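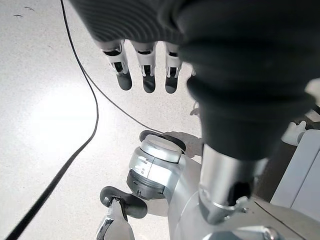
Abb. 7.1 Roboterhand mit gegliederten Fingern über einem hell gesprenkelten Boden, der Unterarm in einer dunklen, gerippten Hülle. Im unteren Bildteil ein zylindrisches Gelenk mit schwarzer Gummikappe.

Kapitel 7
Mehrfingrige Greifer als Kaufprodukt: Auswahl, Lieferumfang, Inbetriebnahme

7.1 Einführung

In den Kapiteln 5 und 6 wurden Greifer als Konstruktionsaufgabe behandelt. In der betrieblichen Praxis wird eine Hand jedoch selten selbst gebaut. Man kauft sie als Baugruppe, meist zusammen mit Steuerung, Hülle, Kabelsatz und einem Softwarepaket, und die Aufgabe der Technikerin oder des Technikers besteht darin, das Angebot zu lesen, zu prüfen und in die eigene Anlage einzubinden.

Als durchgehendes Beispiel dient in diesem Kapitel der Nachrüstsatz Drirnel der Firma Dodivitz. Er wird in zwei Ausführungen angeboten: als Grundsatz mit Hand und Flansch und als Komplettsatz, der zusätzlich die Unterarmhülle, das Netzteil und den Zugang zur Einrichtsoftware Lencho umfasst. Die Angaben beruhen auf dem Datenblatt vom 2. Mai 2022. Spätere Ausgaben können abweichen, vor allem bei den Steckerbelegungen.

Nach der Bearbeitung dieses Kapitels können Sie
- ein Datenblatt für eine mehrfingrige Hand auswerten und fehlende Angaben benennen,
- den Lieferumfang zweier Angebote vergleichen,
- die Kabelführung an einem Arm mit mehreren Gelenken planen,
- ein Abnahmeprotokoll für die ersten Betriebsstunden aufstellen.

7.2 Was zum Produkt gehört

Der Begriff »Roboterhand« wird von Herstellern unterschiedlich weit gefasst. Im engeren Sinn bezeichnet er die Finger mit ihren Gelenken und Antrieben. Im weiteren Sinn kommen der Flansch, die Schutzhülle und die Elektronik hinzu. In Abb. 7.1 sind die Fingersegmente weiß und hellgrau ausgeführt, die Kuppen dunkelgrau und abgerundet. Solche Kuppen sind bei vielen Produkten als Verschleißteile gelistet. Ob sie einzeln oder nur im Satz bestellt werden können, muss aus der Ersatzteilliste hervorgehen.

Beim Drirnel-Satz umfasst die Ersatzteilliste 61 Positionen, davon 13 mit dem Vermerk »Tausch durch den Betreiber zulässig«. Alle übrigen Arbeiten sind dem Kundendienst vorbehalten, den Dodivitz vom Standort Culunden aus anbietet. Für die Kostenrechnung ist dieses Verhältnis wichtiger als der Listenpreis. Eine Hand, die für jeden Kuppenwechsel eingeschickt werden muss, fehlt in der Anlage.

7.3 Hülle und Kabel

Eine Hülle schützt den Unterarm vor Staub und verhindert, dass Kabel an Kanten scheuern. Sie vergrößert aber auch den Umfang des Arms und verdeckt Teile, die bei der Wartung erreichbar sein müssen. Vor dem Kauf ist deshalb zu klären, wie die Hülle geöffnet wird und welche Schrauben danach zugänglich sind. Beim Komplettsatz ist die Hülle mit einem Klemmring befestigt und lässt sich ohne Demontage der Hand zurückschieben.

Kabel werden im Angebot oft nur mit ihrer Länge aufgeführt. Für die Planung reicht das nicht aus. Benötigt werden außerdem der kleinste zulässige Biegeradius, die Art der Stecker und die Angabe, ob das Kabel für bewegte Verlegung freigegeben ist. In Abb. 7.1 liegt ein langes schwarzes Kabel am Boden, von dem ein dünneres abzweigt. In einer fertigen Zelle gehören Leitungen in einen Kanal oder unter eine Abdeckung, damit weder Personen noch Fahrwagen sie beschädigen.

7.4 Einrichten und Abnahme

Für die Einrichtung mit Lencho nennt das Handbuch 58 Minuten, gerechnet ab dem ersten Einschalten. Der mechanische Anbau ist darin nicht enthalten. Die Software fährt jeden Finger einzeln an seine Endlagen und legt die Werte in einer Datei ab. Diese Datei ist zu sichern und mit der Seriennummer der Hand zu kennzeichnen.

Im Anschluss folgt der Probelauf. Er besteht aus 684 Greifzyklen mit wechselnden Prüfkörpern. Protokolliert werden Griffweite, Motorstrom und Temperatur, ferner jeder Abbruch mit Uhrzeit und Fingernummer. Bei Abbrüchen am selben Finger wird der Lauf angehalten und die Kalibrierung wiederholt. Tritt der Fehler danach erneut auf, ist die Abnahme zu verweigern.

Merke: Ein Probelauf ohne Hülle gilt nicht als Abnahme. Geprüft wird immer in der Ausführung, in der die Hand später arbeitet.

7.5 Aufbau des Kapitels

Abschnitt 7.6 behandelt die Kenngrößen im Datenblatt, beginnend mit der Greifkraft und den Bedingungen, unter denen sie gemessen wurde. In Abschnitt 7.7 werden die beiden Ausführungen des Drirnel-Satzes einander gegenübergestellt. Abschnitt 7.8 enthält das vollständige Abnahmeprotokoll als Vordruck. Die Rechenaufgaben zu Traglast und Hebelarm setzen die Formeln aus Kapitel 4 voraus.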